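The Two-Bottle Rule, and Other Things We Finally Wrote Down

Print this item | E-mail this item

14th May
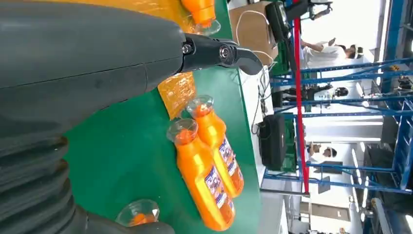

So we have house rules for the robot cell at last! I've been nagging about this since August, and Wenche Eide has been nagging longer than me, so you can imagine the mood when the last page got signed off. It's seven pages (I wanted two, but I lost that one) and it covers everyone who works near the arms at Briroveck, visitors from Clomer included.

The part I care about most is the walk-up rule. If you're going to reach onto the table, the arm gets paused first and you say so out loud. Pausing it from the laptop doesn't count. Use the button. I know it's slower, and I know some of you can do the reset in your sleep, but please.

Then there's packaging. Torn film gets logged as its own kind of event now, separate from a drop. We used to lump them together and Besnard quite rightly asked us what the numbers meant, and I had no good answer for them. A bottle on its side is a third thing again, and it gets a note saying which way the neck points. Wenche wrote a whole paragraph on this and it's worth reading, it's on page 2.

Cables! Anything trailing near a table edge gets clipped back before a run starts. Same goes for cardboard boxes, which seem to breed in our building. Find them a shelf.

One thing we argued over for ages was when a change to the grip settings needs a second person to look at it. The answer is every time, even for a tiny change. The Vakska crew do it that way and they talked me around over a very long lunch.

Old logs stay as they are, so don't go back and relabel them. There were 99 entries in the last batch and I don't want to meet any of them again.

If a rule doesn't make sense when you're standing there with your hands full, tell me or Wenche and we'll fix the wording. Copies are by the door.

Contact the newsletter desk | Copyright Briroveck | Back to top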